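Nolow Home Goods – Shop-Floor Automation Working Group
Minutes of the April meeting, Notdale site
Chair: Kiprono Okoth

1. Minutes of the previous meeting
Approved with one correction: the Langat store has 70 display bays.

2. Can frame finishing be automated?
The Chair reported on the Stastar bench trial. The group had asked whether two arms could take over the last check on tabletop picture frames, in which the easel stand is opened, tested and closed before boxing. Staff at Notdale finish 400 frames in a shift and regard the job as simple. The trial ran to 700 attempts on wood-bordered frames laid face down.

Members noted that the stand is narrow at its tip and that the frame slides unless it is steadied. One gripper is therefore assigned to the stand and the other to the backing board. 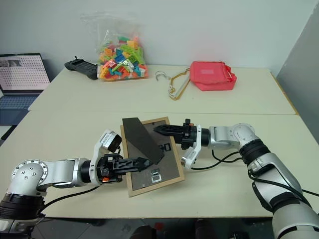
3. Discussion
The Langat representative asked whether the arms could be placed on the floor before the holiday season. The Chair advised against it. An experienced packer completes the check in 4 seconds, and the arms remain well short of that pace. Frames with a stiff hinge still require a person.

It was suggested that folding table linens be tried next. The group did not agree – several members preferred to settle the frame work first.

4. Decisions
The trial will continue at its present size. No change will be made to staffing at either site. Stastar will be asked for a written list of failed attempts, sorted by cause.

5. Other business
Shelf label printing was deferred to the next meeting.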